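Shared Kitchens Refit: Progress Report to the Fund
2014-10-29
Prepared by the Troltlow project office

Scope
The grant covers the refit of shared kitchens in 31 residential units at Troltlow. Work in each unit consists of new cabinet fronts, repair or replacement of countertop edging, a check of the outlets behind the refrigerator and microwave, and a storage plan agreed with the residents. Flooring is excluded. Tile is replaced only where a plumbing repair has broken it.

Status
Work began in April. Cabinet fronts are complete in all units except seven, which are waiting on a second delivery from Hoekstra. The first delivery was short by one pallet and included doors drilled for the wrong hinge. These were returned at the supplier's cost. To date 613 fronts have been fitted and signed off.

Countertop edging is ahead of schedule. The existing tops were kept wherever the core was sound. Where swelling was found near the sink, the section was cut out and a new one joined under the trim.

The Rosska hinges specified in the original bid were changed in the first month, after two doors sagged under test. The replacement part costs more per unit. The difference has been taken from contingency, which now stands at $1,000.

Kitchens in use
Residents stayed in place during the work, and kitchens were returned to them at the end of each working day. Site visits check door clearance beside the refrigerator, free counter length next to the microwave, and whether items are being kept on the floor for lack of shelf space. The last point remains open in the smaller units. 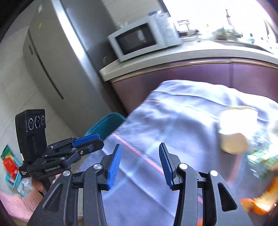 Unit kitchen with mauve-purple cabinet front and metal-trimmed countertop.

Next period
1. Fit the remaining fronts on receipt of the Hoekstra delivery.
2. Price one additional wall shelf per small unit.
3. Submit final accounts to Stasano with the closing report.

No change to the completion date is requested.

Contact: Troltlow project office, front desk. © 2014 Troltlow. Back to top

Comments (3)

unit14: Door under our sink still rubs on the left side. Reported it twice.

k_marsh: Will the shelf go over the counter or by the window? We need the light.

troltlow_office: Unit 14 is on the list for adjustment. Shelf position will be agreed with each kitchen before drilling.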